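Bavau project: where we've got to

January 5, 2025

Hello all, and happy new year. I promised you something readable this time instead of the twelve-page thing with the appendices, so I'm just going to tell you how it's going, more or less in the order I think you'll care about it.

The short version is that the method works better than I expected on ordinary table objects and worse than I'd hoped when the room changes. We're still on budget and I'm fairly cheerful.

You'll remember that the idea behind Bavau was to teach a robot arm to tidy a table from recordings made with a hand-held gripper, so we don't have to drag the arm itself into every room we want it to learn about. By the end of December we had 470 usable recordings. Each one is a person picking something up and putting it somewhere sensible, seen from the gripper's own camera. We threw out 80 more, mostly because the tracking lost its place halfway through (more on that further down, it's been my main headache).

Gisela Toledo trained the first proper model on the lot just before the break, and we ran 100 trials with it on the arm in our own lab. It got 77 of them right! The proposal said we'd be pleased with half. Cups are the easy win, and markers are nearly as good so long as they aren't bunched together. Flat things are still miserable. A sheet of paper might as well be painted on.

What I'm most interested in now is clutter. Our early recordings were all made on one small desk with one or two things on it, and the model learned that a bit too well: put a third object down and it dithered. So we moved on to big tables with plenty lying on them, where the mug is only one of the things in view and the gripper has to go for it anyway.
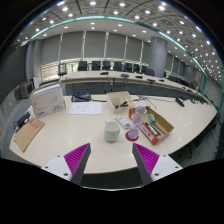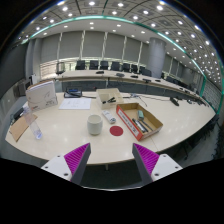

The tracking problem, then. We work out where the gripper is by following fixed points in the room from one moment to the next. Shiny table tops are bad for this, as the reflections of the lights slide about when you move and the software takes them for real corners. Repeating patterns are bad too. If a ceiling is all the same tile and the same lamp over and over, it can decide it has jumped one tile to the left, and then the whole recording is rubbish. Gisela has written a check that compares the start and end positions and flags anything that doesn't add up. I was sceptical (I thought it would throw away half our good ones) but it's been very well behaved, and it takes a few seconds per recording where I used to spend a whole afternoon squinting at plots.

We also tried the Samex tracking package you suggested at the last meeting. It's quicker than ours and gets lost in the same places, so I've not asked for a licence. Happy to be talked round if somebody there has had better luck with it.

Now the less good news. When we took the arm out of the lab and set it up in the Paredes building, the success rate dropped badly. I don't want to give you a number yet, as we only managed a handful of runs before we had to clear out, but it was low enough that I was grumpy on the train home. The arm reached for the right object nearly every time and then closed its fingers too early. My guess is that the model is judging distance partly from the table edge, and the tables there are a different shape from ours. Gisela thinks it's the lighting. We've got a small bet on.

To settle it we'll retrain with the clutter recordings mixed in and go back to Paredes with the same objects. If I'm right, the early closing should mostly go away. If she's right we'll need recordings under a wider range of lights, and that would be cheap enough to do, just dull.

On money, we've underspent on travel and slightly overspent on gripper pads, which wear out faster than I'd budgeted for. I'd like to move a little from one to the other, and the form is on its way to you. The Doretti arm has behaved itself and is still under warranty.

Could you let me know whether you'd like the next update before or after the second Paredes visit? I'd prefer after, so there's something to show you, but it's your call.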